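Projects > Applied Home Studies > Dishwashing and Table Clearing

Water Use in Small-Batch Dishwashing: Project Report
Submitted by Lev Kuzmenko, September 30, 2021

3. Method

The work was carried out in August in the Horobets teaching kitchen. A total of 254 plates were washed by hand in 96 sessions. Two methods were compared: washing under a running tap, and wiping with a damp sponge over a tray before a short rinse. Sauce was applied to each plate and left for five minutes.

4. Results

The tray method used less water in nearly every session. The difference was smallest when the sauce had been left too long, and those sessions are reported separately in the appendix. Plates with a raised rim took longer to wipe - sauce tended to collect where the rim meets the center.

5. Table Layout

Clean plates were at first stacked inside the tray, where they picked up sauce again. The layout was therefore changed so that the tray held soiled plates only and finished plates were set down on the bare wood beside it.

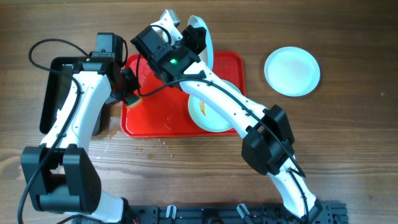
The revised layout was kept for all remaining sessions. It requires a wider table, and a kitchen with limited counter space may need to use a smaller tray. Sponges were replaced at the start of each week. Further work should include bowls and glasses, as well as a comparison of sponge types.

Contact the Project Office | © 2021 Lernex | Back to top

Related reports
Tetero: Drying Racks in Shared Kitchens
Sterkosix: Sponge Wear and Storage
Sorting Cutlery After Group Meals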